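2018-11-22

**Paid assessors wanted for an independent trial of the Varma suturing assistant**

We are looking for people who sew tissue for a living, or who train those who do, to spend two days trying to find out whether a product does what its brochure says. The product is Varma, a robotic suturing assistant sold by Girnuvance. The trial takes place at our bench laboratory in Clarnness. You will be paid whatever you conclude.

Clivmont is a small testing house. We do not make surgical equipment and we do not sell it. Three hospital groups who have been offered Varma on a lease asked us to look at it before they sign, and they are paying for the work between them. Girnuvance has lent the unit and has agreed in writing that it won't see the report before the clients do. It asked to have a sales engineer in the room during sessions. We said no, and offered a telephone line for technical faults instead.

## What is being claimed

The brochure says Varma "removes variation from routine closure". It says a trainee can reach consultant-level stitch spacing after a single afternoon. It says thread tension is held steady by the system and needs no attention from the operator. There is a chart to go with this, and the chart has no scale on its upright axis.

We asked for the figures underneath it. What came back was a summary of 1,215 stitches, nearly all of them placed in flat synthetic pads by people employed by the manufacturer. Flat synthetic pads don't slide, don't bleed and don't glare under a lamp. We'd like to know what happens when the surface has folds in it and the operator has never met the sales team.

Some of us have used the unit for a few weeks now. The arm is steady, I'll give it that. The needle handover is slower than we were led to expect, and the tension control gave us one result before lunch and a different one after, on the same settings. That may be our fault. It's one reason we want other hands on it.

## Who we need

We have places for 42 assessors. We want a mixture, and applications from people who dislike this sort of machine are as welcome as applications from people who can't wait to own one. In particular:

- surgeons and surgical trainees at any stage, from any specialty that closes soft tissue
- veterinary surgeons, who are left out of these trials far too often
- theatre nurses and surgical care practitioners who suture as part of their job
- skills tutors who spend their time watching other people's knots

You don't need to have used a robotic system before. If you have, tell us which and for how long, so that we can spread experience across the groups.

You can't take part if you have been paid by Girnuvance in the past two years, if you own shares in it, or if somebody in your household works there. A free lunch at a conference doesn't rule you out, but put it on the form.

## What you would be doing

Each assessor attends for 2 days. On the first morning you place a set of stitches by hand, with ordinary instruments, so that we have something of your own to compare against. Girnuvance's protocol leaves this step out and compares everybody with a published average. We think that flatters the product.

The rest of the first day is the manufacturer's training course, given exactly as written, by our staff. It includes the slides. We apologise for the slides.

On the second day you work through closures with Varma on animal tissue obtained through the food trade. You see the working field only through the camera at the instrument, as an ordinary user would. Some tasks are easy. Others have been set up with poor light, with blood in the field or with an earlier stitch sitting where you would rather it wasn't. You will not be told which tasks we expect to go badly, and on a couple of them the staff disagree.

We record stitch spacing, bite depth, time taken, dropped needles, broken threads and the number of times the system stops itself. Afterwards there is a written questionnaire and a short interview. Please be blunt in both. "Quite impressive" is no use to us. "I lost sight of the needle tip twice and carried on anyway" is a great deal of use.

## Pay and practical matters

The fee is £145 for each half-day session, so four sessions in all, paid by bank transfer within a month of attendance. Standard rail fares are refunded against receipts. We can book a room locally for the night between. Tea and sandwiches are provided in a separate building, well away from the lab.

If you leave early because something at work calls you back, you'll be paid for the sessions you finished. If you leave early because the product has annoyed you, the same applies, and we'd like to hear about it.

The lab has step-free access. The console is adjustable for height but not by very much, and anyone particularly tall or short should mention it when applying. We would rather test that limit on purpose than find it by accident. Please also tell us about any difficulty with colour vision or depth perception. It will not count against you — we have asked the manufacturer whether the display was ever checked with such users and have not had a clear answer.

## What happens to the results

The full report goes to the three clients. A shorter version, with all the counts and none of the lease prices, will be made public next August. Girnuvance may send a reply of up to two pages, and we will print it unedited beside ours. Assessors are listed by profession and years of experience only. You may be named in the thanks if you wish, and plenty of people don't.

It's possible that Varma will do well. I have been wrong about machines before, and a tool that helped tired people put in even stitches late in a long list would be worth having. But the hospitals are being asked to commit for five years on the strength of a chart without numbers, and that isn't enough.

## How to apply

Write to the trials desk at Clivmont, Clarnness, marking the envelope or the subject line "Varma assessor". Give us your job, your years in it, a rough idea of how often you suture, and any connection with the manufacturer, however slight. One page is plenty. References are not needed, though we will check professional registration where there is one.

Applications will be read as they arrive and places filled group by group. If your own group is full we'll put you on a reserve list and say so. Assessors who are accepted will receive the task sheet, the consent form and a copy of the brochure, which we suggest you read with a pencil in your hand. 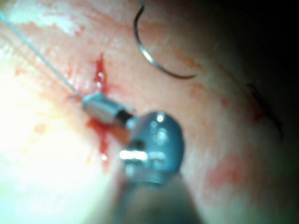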